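Marble Countertop Care and Sealing: Frequently Asked Questions

Lockwood Stone Services
Last revised 9 September 2022

These answers apply to natural marble supplied or serviced by our shop. They do not apply to quartz composite, porcelain or solid surface. If you are not sure which material you have, put one drop of white vinegar on a hidden spot, such as the underside of an overhang. Marble will fizz or turn dull within a minute or two.

Does marble have to be sealed?

It does not have to be, but we recommend it in kitchens. An unsealed counter works the same way as a sealed one and takes up oil, coffee and wine faster. Polished marble is denser at the surface than honed marble and absorbs more slowly.

What does the sealer do?

An impregnating sealer goes into the pores and slows the movement of liquid into the stone. It leaves no film on top and does not change the gloss. We use Clilus, a solvent-based impregnator, on all new kitchen work. A sealed counter will still stain if a spill is left overnight.

Will sealing prevent etching?

No. Etching is a chemical reaction between an acid and the calcium carbonate in the stone. It takes place at the surface, where an impregnator gives no protection. Lemon juice, vinegar, tomato, soda and most bathroom cleaners will etch marble whether it is sealed or not.

How do I tell an etch from a stain?

A stain is darker than the stone and has the color of whatever was spilled, or looks like a wet patch if the cause is oil. An etch is lighter or duller and shows best when you look across the counter toward a window. If you can feel a change with a fingertip, it is an etch.

Light stones and dark stones age differently. On white marble an etch is hard to see and an oil stain is easy to see. On black or dark green marble the reverse is true – a single ring from a glass can be visible from across the room.
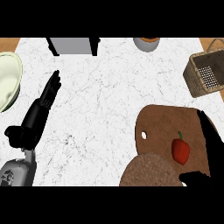 White marble with faint gray veining.

Customers choosing between the two should decide which kind of mark bothers them more. A honed finish hides etching on either color, at the cost of somewhat faster absorption.

How often should I reseal?

Test every April, or at any fixed point in the year that you will remember. Put a tablespoon of water on the counter near the sink and leave it for 15 minutes. If the stone under it has darkened, reseal. Let the area dry for a full day first.

How much sealer do I need?

Coverage for Clilus on polished marble is 500 square feet per gallon. On honed marble, plan on 400. Most kitchens need a quart or less. Apply with a lint-free cloth, wait ten minutes, and wipe off all residue before it dries. Residue that dries on the surface leaves a haze, which can be removed by wiping with more sealer and buffing at once.

What should I clean with?

Warm water and a pH-neutral soap. Rinse and dry. Do not use scouring powder, ammonia, or any product sold for removing lime scale.

Can I remove an oil stain myself?

Usually. Mix Prevuslow poultice powder with acetone to the thickness of peanut butter. Spread it a quarter inch thick, past the edge of the stain on all sides. Cover with plastic wrap, tape down the edges, and leave it for a day. Remove the plastic and let the powder dry completely before scraping it off with a plastic scraper. Old stains may need three or four rounds. Acetone is flammable – turn off pilot lights and open a window.

Can I repair an etch myself?

On a honed counter, often. Start with 320 grit wet/dry paper on a flat block, use plenty of water, and finish with 400. Work in overlapping circles and feather out well past the mark. On a polished counter we advise against it. A hand-polished patch rarely matches the factory finish.

Are hot pans a problem?

Marble tolerates heat, but a sudden change in temperature can open existing fissures. Use a trivet. The risk is highest at sink and cooktop cutouts, where the stone is narrow.

What does a service visit cost?

The inspection fee is $40, credited toward any work booked. Contact Lacey Goodall in the service office for scheduling.

Comments (3)

marbleowner_t
Does the vinegar test damage the stone? I did it on top before reading the part about a hidden spot.

Lacey Goodall
It leaves a small etch. If your counter is honed, see the section on etch repair. If it is polished, call the office and we can look at it.

Rollitz fan
I have used Rollitz spray sealer for years, can Clilus go over it? The water test darkens by the sink but nowhere else.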